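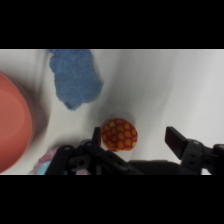
Week 5 handout. Sorting and putting away, part 2: soft things and mixed surfaces. Last week was hard stuff (mugs, cans, blocks) on a bare table, easy to see, easy to name. Cloth changes that. A pale sheet wrinkles, the wrinkles throw gray shading, and now you have edges that belong to nothing. Look at the soft shadow next to the pink bowl, it runs right into the folds. Same problem with the little orange ball, faint shadow, spotted all over with maroon lines between. The blue sponge is the opposite case: strong color against the sheet, but an outline you could not draw from memory.

Tuesday, March 7, 2023
Household Tasks and Materials, notes by Eilif Haugen
Bring the Kendberg reader, ch. 4, we start there.

1. Ground first

Before you write down any object, write down what it's sitting on. Most of you skipped this in the last exercise and lost points. For ground we want:
color, in plain words (white, gray-white, tan)
texture (smooth, wrinkled, ribbed)
does it move when you pull on something resting on it? cloth yes, table no

The last one matters most. Drag a sponge across a loose sheet and the sheet comes with it. Then everything else shifts too and your notes are wrong. So lift, don't drag. We did this in class with the tea towel, if you missed it get the notes from someone.

2. Containers vs. contents

A bowl is a container even when it's only halfway into your view. Don't write "pink curved thing." Write bowl, then say how much of it you can see. And don't say what's inside if you can't see inside. Several people wrote "empty bowl" on the September quiz for a bowl seen from the side. No way to know that.

Shade inside a bowl is usualy different from shade outside. One bowl, two tones, still one bowl. Bermúdez calls this "rim error" (reader p. 134), where people list two items. Short section, read it twice.

3. Sponges

They come up every term. Notes:
cut sponge = straight edges, corners you can count
torn or shaped sponge = lumpy edge, no good corners
grain: fine, medium, coarse
dry sponge keeps its shape in the hand, damp one sags
you can't judge damp by looking, so leave it off the sheet unless you touched it

For putting away, the sponge goes in LAST if it shares a bowl with anything else. It squashes, the others don't. Zendau has the other order (soft first, as padding). Fine for glass. We don't have glass in this unit.

4. Small round things

Ball, toy fruit, real fruit. From above these look alike more than you would think. Pattern helps but don't lean on it, plenty of toys are printed to look like peel or scales. If unsure write "small round object" and the colors. That gets full credit. A confident wrong name gets none.

Rolling: a wrinkled sheet will hold a ball in place, a tight one won't. If you smooth the cloth before you clear it, guess what ends up on the floor. Clear first, smooth after.

5. Order of work for a cloth surface

ground
containers
big soft items
small round items
then move things, one at a time, straight up and over
shake out and fold the cloth

Folding is next week, don't worry about the folding method yet. Any fold is ok for the practice.

6. Grading

Practice sheet is out of 100. Ground and containers together are half. Naming is a quarter, order of work is the other quarter. Spelling not counted (lucky for me).

Reading for next time: Kivley, the piece on linens, first half only. The table at the end is out of date, skip it. If the link is dead the printed copy is in room 339, top shelf, please put it back.

Practice sheets due at the start of class. Late ones go in teh tray by the door and I'll get to them when I get to them.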